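Trustberg Filmproduktion informiert: In den kommenden Beiträgen fassen wir zusammen, was sich für Kundinnen und Kunden bei der Abnahme von Werbe- und Unternehmensfilmen ändert. Die Neuregelung gilt ab Juli für alle neu beauftragten Projekte. (1/13)

Für laufende Aufträge bleibt es beim vereinbarten Verfahren. Wer wechseln möchte, teilt dies der Projektleitung bitte schriftlich mit. (2/13)

Jeder Film durchläuft künftig zwei Korrekturschleifen: eine zum Rohschnitt und eine zum Feinschnitt. Beide sind im Angebotspreis enthalten. Weitere Schleifen werden nach Aufwand berechnet und vorab angezeigt. (3/13) 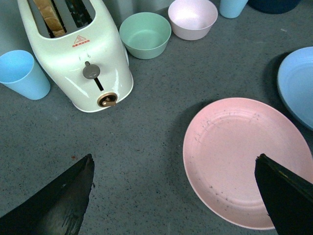
Zum Rohschnitt erbitten wir Anmerkungen zu Aufbau, Länge und Auswahl der Einstellungen. Farbkorrektur und Tonmischung liegen in dieser Phase noch nicht vor und sind nicht Gegenstand der Rückmeldung. Anmerkungen sollten so konkret sein, dass der Schnitt sie ohne Rückfrage umsetzen kann. »Toaster zeigen, eine Scheibe Brot im linken Schlitz, der rechte leer« ist eine brauchbare Angabe, »etwas mehr Frühstück« ist keine. (4/13)

Rückmeldungen nimmt ausschließlich das Portal Kuvholm entgegen. Jede Anmerkung wird dort mit dem Timecode verknüpft. Hinweise per E-Mail oder Telefon können wir nicht mehr berücksichtigen. (5/13)

Wir bitten darum, je Auftrag eine abnahmeberechtigte Person zu benennen. Widersprechen sich Anmerkungen aus demselben Haus, gilt deren Fassung. (6/13)

Die Frist für Rückmeldungen beträgt vier Werktage ab Bereitstellung. Eine Verlängerung ist möglich, verschiebt jedoch den Liefertermin entsprechend. Die Projektleitung bestätigt den neuen Termin im Portal. (7/13)
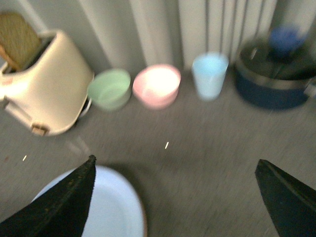

Bei internationalen Koproduktionen gilt eine abweichende Regelung. Material, das unser Partnerbüro Paredes betreut, wird zunächst dort gesichtet und erst danach zur Abnahme freigegeben. Die Frist beginnt in diesen Fällen mit der Freigabe. (8/13)

Musik und Sprachaufnahmen werden nach dem Feinschnitt gesondert abgenommen. Layoutmusik aus dem Rohschnitt ist nicht lizenziert und darf weder veröffentlicht noch intern weitergegeben werden. (9/13)

Die Auslieferung der Masterdateien erfolgt über den Übertragungsdienst Zusta. Dateien über 200 GB übergeben wir auf Datenträger, sofern die Kundin oder der Kunde nichts anderes wünscht. Sprachfassungen und Untertitel werden als getrennte Dateien geliefert. (10/13)

Das Rohmaterial bewahren wir 13 Monate nach der Endabnahme auf. Eine längere Archivierung kann vor Ablauf dieser Zeit beauftragt werden. Projektdateien aus Schnitt und Grafik verbleiben beim Haus. (11/13)

Die überarbeiteten Auftragsbedingungen stehen auf unserer Website im Bereich Service bereit. Sie liegen jedem neuen Angebot bei und ersetzen das bisherige Merkblatt zur Abnahme. (12/13)

Ansprechpartnerin für Fragen zum Verfahren ist Estela Ulloa, Leitung Postproduktion. Anfragen zu einzelnen Projekten richten Sie bitte weiterhin an die zuständige Projektleitung. (13/13)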